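The Molturdale Bridge Medal: How a Small Town Got Its Own Medal, and Nearly Didn't
Student project report, local history and collecting unit
14 January 2023

When I picked this subject I thought it would be a short one. My grandmother had a bronze medal in her sewing drawer for as long as I can remember, a little bigger than a jar lid, with a stone bridge on one side and a sheaf of wheat on the other. I used to roll it across her kitchen floor (please don't do this with a medal, the rim of hers has the dents to prove it). I wanted to find out who made it and why, and I ended up spending most of the fall on it.

The medal was issued for the centennial of the bridge at Molturdale. The town council wanted something people could keep, and wrote to two private mints asking for prices. One was Fleltier, a fairly large firm that already did school and club medals all over the state. The other was Riviere, a much smaller shop with a single big press and a good name for its high relief work, meaning that the design stands up well above the background.

I was lucky that the town library still has the letters in a box. Fleltier offered to strike 3000 pieces in bronze and 50 in silver, and to handle the mailing as well. Riviere asked more per medal but wanted to make them thicker, with 3 blows of the press for each bronze piece so that the bridge would come up fully. The council went back and forth over this for an entire winter. You can feel them getting tired in the letters, which become shorter and shorter and lose their "kind regards" somewhere in the middle.

In the end they chose Riviere, mostly on looks. The sample that came with the offer is in the same box, and I must say I would have voted the same way. You can run your thumb over the arches and feel every one of them. Fleltier's sample is neat and even but rather flat, and the lettering is so small that I needed the librarian's magnifier to read the town's name.

The trouble came with the dies. The first one for the bridge side cracked during striking, after only 47 medals had been made. On those early pieces the water under the left arch is drawn with long wavy lines. When the new die was cut the lines were made shorter, I suppose to take some strain off that part of the steel, although I found no letter that says so. Collectors call the first kind "long water" and the second kind "short water." My grandmother's is a short water, and I will admit I checked it more than once, hoping.

The medals were delivered in March, a little late but in time for the celebration, and were sold at the town hall and at the Bakeo bakery across from it, which put a tray of them next to the rolls. I love this detail and went looking for a photograph of the tray, without any luck. The bakery's ad in the celebration program does mention "medals and fresh bread daily."

As for what they bring now, I looked through old sale lists and asked at two coin shops. A bronze short water in its box costs less than a nice lunch. The silver ones hardly ever turn up. A long water is worth a good deal more, but many sellers don't know the difference, so it pays to look at the arch before you look at the price tag.

If I had more time I would like to find out what became of the cracked die. A late letter from Riviere promises to send it to the town "for display," and the library has no record of it arriving. I plan to ask at the town hall next, and after that to go through the rest of the council minutes, which I only read for the two years around the celebration.
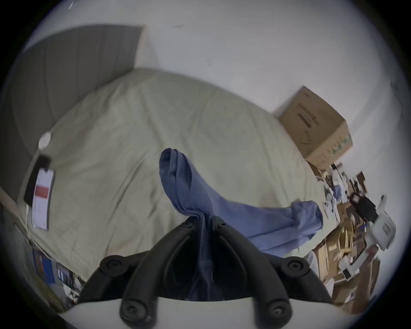

Figure 1. Blue cloth held in a gripper over the bed.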